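2 min read

Is a butcher block desk worth it or am I going to hate it by July?

Posted 08/03/2021 by prenska_pete

OK so I've been working at the same wobbly desk since college and I finally have some money set aside. I keep going back and forth between a real wood top and a laminate one. My sister-in-law says wood is a pain, you have to oil it all the time, every mug leaves a ring, etc. But I love how pale wood looks in the morning! Anybody here have one they use every single day?

mugshelf35
I have a maple one and I'm never going back. I oil it twice a year, maybe 2 hours counting the time I spend looking for the rags. Rings happen. I sand them out or put the lamp on them.

Sarmīte Ramanauskas
Going to disagree with mugshelf. I had a light oak top from Horetti and it drove me nuts. Two coffee cups a day, every day, and I was always hunting for a coaster. Sold it to a neighbor and got an Andex laminate instead. Wipe and done.
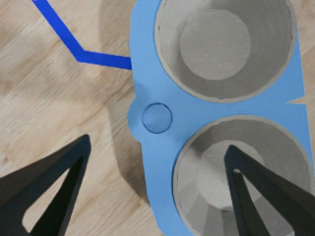 Last edited by Sarmīte Ramanauskas: Monday, 9:14 pm

Forgot to say, pale grain is the look I was after too, so I do get it. I just think people who say "oh, a ring adds character" don't have to look at it during meetings.

mugshelf35
But I DO have to look at it during meetings, lol. What did you finish yours with? If it was plain mineral oil, that's your problem right there. Hardwax oil holds up way better.

Sarmīte Ramanauskas
It came finished. I'm not stripping a brand new desk, sorry.

tall_lorraine
Can I put in a word for a big desk mat? Mine's felt, covers half the desk, and I quit worrying about it (the cat sleeps on the other half). Doesn't matter what's under it at that point.

prenska_pete
Hmm, a mat kind of defeats the purpose if I'm paying for the wood though? Leaning maple with the hardwax stuff. Will measure the room again tonight, I think the radiator sticks out more than I remembered.

We use cookies to keep you logged in. Accept | Manage settings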